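Picking a gripper for kitchen jobs: what I'd try first

I get asked about grippers more than about anything else on this site, more than knives, more than how to get burnt sugar off a pan (soak it, go to bed). So this page is my tips for anybody who wants an arm to help out at the counter and can't decide what to put on the end of it. I've been comparing three: the Pelerine, the Jatov and the Benska. All three went through the same little chores, in simulation first and then on my own counter, and I have opinions!

Start with the food, then shop. I did it backwards. I bought the Jatov on the strength of its grip force, and it's a lovely thing for jars, and then I spent a whole April finding out that most of what I wanted moved was soft. Rolls, cupcakes, ripe pears, a folded dish towel. Write down the ten things you pick up most in a day. If more than half of them squash, you want slim fingers with some give and a controller that lets you set the closing force low and keep it there.

Try everything in the simulator before you clear the counter. I know, it's less fun. But a dropped cupcake in there costs you a click, and a real one costs you frosting in the drawer runners (ask me how I know). I ran 200 pick-and-place tries per gripper with a pastry and a tray, changing only the gripper each time. Same table, same starting pose, same lighting. Change two things at once and you'll never know which one helped.

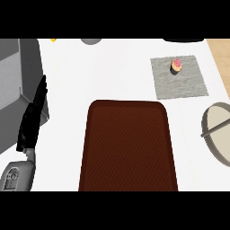 Next, closing speed. The default on the Pakzad controller is much too quick for anything with icing. I took it down a notch at a time until the fingers stopped nudging the cake sideways on contact, and that was the biggest improvement of the entire comparison, bigger than swapping the hardware. If your controller has a separate setting for the last bit of travel, slow that one down and leave the rest alone, or you'll be standing there till supper.

Grab low. Go for the cake part and stay off the frosting. It sounds obvious, but a top-down grasp always wants to pinch whatever's highest, and you'll have to tell it otherwise. I set my grasp height from the table up, and then remembered that a cloth adds a little, so measure again if you put one down.

About cloths: I like them under food for real-life tests, since they stop a light pastry from skating away when one finger touches before the other. The catch is that long fingertips love to snag a fold. The Benska was the worst for this, and the Pelerine was the best by a mile. Iron the thing, or at least smooth it flat with your palm, and lift the fingers straight up before you move sideways.

Trays with a rim are their own little headache. Come in from above and let go just over the floor of the tray. I tried sliding in from the side to save time and clipped the lip over and over. Leave yourself more clearance than feels necessary, and when you've got the drop point right, save it under a name you'll recognize next month. "tray2new" is no help to anyone.

Now, scores. Out of my 200 tries the Pelerine came in first on pastry and the Jatov came in last, though the Jatov won every round with jars and didn't look bothered by it. The Benska sat in the middle on everything and is the easiest to wipe down, so if you cook with a lot of flour you may well like it best. I went over 270 grams with the Pelerine and it started to sag, so keep it on the light stuff.

Cleaning: take the fingertips off, wash them in warm soapy water, dry them completely. Never soak the whole gripper. A soft toothbrush gets sugar out of the joints. I do mine at night after the dishes, and it takes less time than the blender does.

Cost, for those who skipped down here. The Pelerine was $378 and the Jatov a good bit more. You can easily spend $2,000 on a fancier setup with a sensor in each finger, and I did borrow one for a weekend, and my cupcakes didn't come out any tidier. I'd put the money toward a second set of fingertips and a decent mount for the arm.

Still on my list: eggs, and anything wet. The Pelerine has held a boiled egg for me. Raw ones I'm saving for a day when I feel like mopping.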